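Chapter 7
Choosing a Gripper Kit for Shelf Work

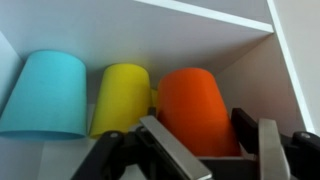
Figure 7.1 Open parallel fingers at the orange cup, seen from the wrist camera.

Chapter 6 dealt with picking from an open table, where the arm can come in from almost any side. A shelf takes most of those sides away. The boards above and beside the object limit how the wrist can turn, and the neighboring objects limit how far the fingers can open. In Figure 7.1 the handle of the yellow cup sits in the gap next to the orange one, so the left finger has to be placed with care.

This chapter looks at the Rokik, a two-finger gripper kit sold by Hendenard for small arms. The basic kit costs 1540 euros and includes the gripper, the mounting plate, a wrist camera and 2 pairs of finger pads. Software is licensed separately. We use the kit as a buyer would, starting with the data sheet and ending with a shelf test of 100 picks, written up by Rūta Kļaviņa and Povilas Ķēniņš.

Before reading on, review the terms stroke, approach angle and clearance from Chapter 2. You will need all of them in Section 7.1, which begins with measuring the shelf.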